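Weda refill scheme to widen after two-year trial

September 2026

Households in Weda will be able to return empty refill pouches at any shop that sells them from next month, under a scheme run by the packaging recycler Skollex.

The change follows a trial in the Miah district, where 2000 homes were given return envelopes for spouted and flat pouches. Until now the town has sent both types to general waste, as the sorting line at Trarnelari accepts only bottles, tubs and trays.

Pouches are difficult to recycle because the walls are often made from several bonded layers of film. The spout and cap are usually a different, more rigid plastic — it has to be cut away before the film can be shredded and washed.

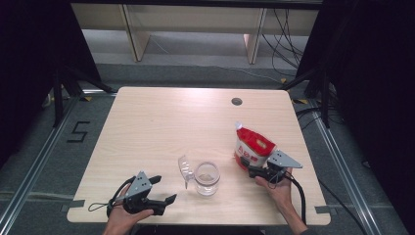 A stand-up pouch with a spout cap. Photo: Malsha Gamage

Skollex said almost 30 per cent of the pouches returned in the trial still held enough product to affect the wash water. Residents are asked to squeeze pouches flat, rinse them once in cold water and leave the cap on. Pouches with a foil lining will be accepted, but those that held paint, oil or garden chemicals will not.

"The cap keeps the last of the contents inside during transport," said Hala Boutros, materials manager at Skollex. "Loose caps are small enough to fall through the first screen, and we lose them."

Collection boxes will be emptied every 5 days. Recovered film will be pressed into board for shelving and site hoardings. It will not be used for food packaging.

Figures from the trial, which ended in July, will be placed on the town website with a list of participating shops.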